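Do draft strips do anything?

Mar 12, 2026

Every winter the Ranside newsletter tells us we're losing a fortune around our doors. This year it was $324 per household, a number with no source and no footnote. I wrote and asked. Gwilym Griffiths, who edits the thing, wrote back that it was "widely accepted." By whom?

So I bought the strips. Foam for the front, a brush strip for the back, plus a rubber sweep that wouldn't lie flat until I'd trimmed it twice. Then I compared bills. We used 667 kilowatt-hours in the month before and slightly more in the month after. 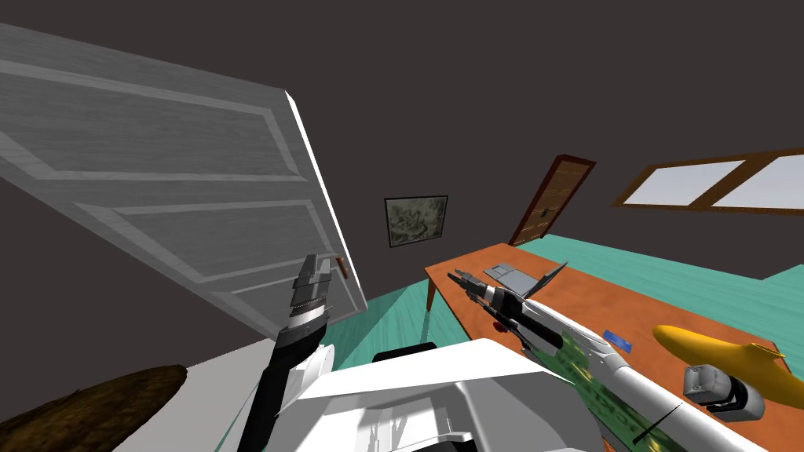 White paneled door, wide open.

I know, I know - one colder month proves nothing. But that cuts both ways. My neighbor Encarnación Figueroa swears her place feels warmer since she did hers, and she also bought a thicker rug and started wearing slippers. Which one gets the credit?

The hallway is quieter, I'll give it that. I can't hear the trucks on the Otevdale road as much. If they sold the strips as noise control I'd have fewer complaints. I'll check the April bill, and I'm leaving the back door bare next winter to compare.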